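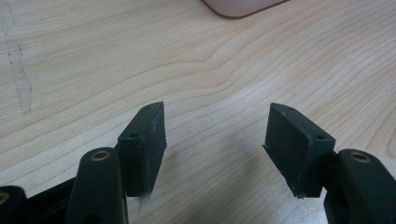 Les mors de rechange Jania se montent sur la pince manuelle Prillance à deux doigts. La présente fiche concerne le défaut de perte de serrage signalé en atelier : la pièce saisie glisse ou pivote alors que la course de fermeture est complète. Dans la plupart des cas traités par notre service, la face d'appui est encrassée. Une surface éraflée, couverte de poussières et de petites fibres claires, comme celle des deux mors sombres photographiés, justifie un nettoyage avant toute autre intervention. Les brins accrochés à la pointe inférieure doivent être retirés à la pince fine — jamais à la lame.

Symptômes
Glissement de la pièce en fin de fermeture
Rotation d'un mors par rapport à l'autre
Jeu perceptible à l'articulation

Procédure
Poser la pince sur un plan stable, doigts ouverts. Essuyer chaque face d'appui avec un chiffon non pelucheux légèrement imprégné d'alcool isopropylique. Laisser sécher. Contrôler ensuite les bords du mors : toute lèvre décollée ou amorce de déchirure impose le remplacement par paire. Vérifier enfin que les œillets des biellettes ne tournent pas dans leur logement.

Sécurité
Ne pas utiliser la pince au-dessus d'une personne ou d'un équipement sous tension tant que le défaut persiste. Ne pas compenser un glissement en forçant sur la gâchette, les biellettes peuvent se déformer.

Périodicité
Contrôle visuel tous les 1 000 cycles environ. Le compteur n'est pas remis à zéro par le changement des mors.

Conditionnement
Lot de 2 mors, visserie non comprise. Référence Jania 26. Expédition depuis le dépôt de Soltthorpe.

Support technique : Homa Mazandarani
Retours et garantie : Parviz Babaei, société Arabzadeh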